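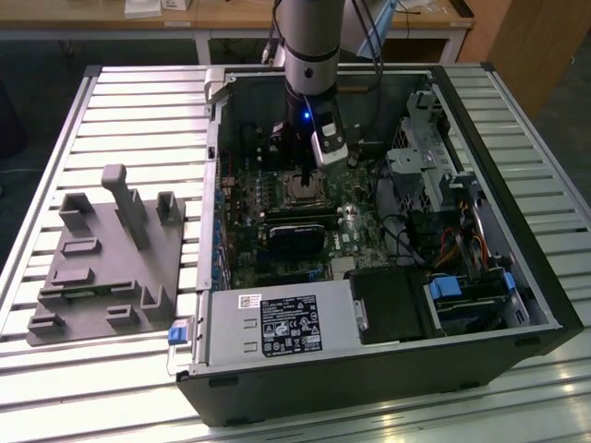

**Dornen releases planning software for computer disassembly**

Dornen has put out the first public version of Stutus, its planning software for robot arms that take apart used desktop computers. The company, based in Birnedwood, has been working on the program for 19 months.

Stutus reads images from a camera mounted beside the gripper and builds a list of parts it can reach. It then picks an order of removal and checks each arm path against the walls of the case, the drive cage and any cables it has found. If a path is blocked, the planner tries another part first or asks an operator what to do.

"Cables were most of the work," said Selamawit Belay, who leads the perception team. "A drive bay stays where it is. A bundle of power wires moves when you touch it, so the map has to be updated after every step."

The release handles 44 case layouts, nearly all of them office towers. Small-form-factor machines are not supported yet – the gripper has too little room to turn inside them. Operators can add a layout by marking up images of an open case in a separate tool called Asfaw, which ships with the planner.

The control side has changed too. The arm now slows down when force readings at the fingers rise faster than expected, and it logs the event with the last 100 camera images. Earlier test builds stopped the arm completely and had to be restarted by hand.

Letay Workneh, who runs the test bench, said the next round of trials will cover 500 machines and will start in November. An update with better handling of memory modules is planned after that.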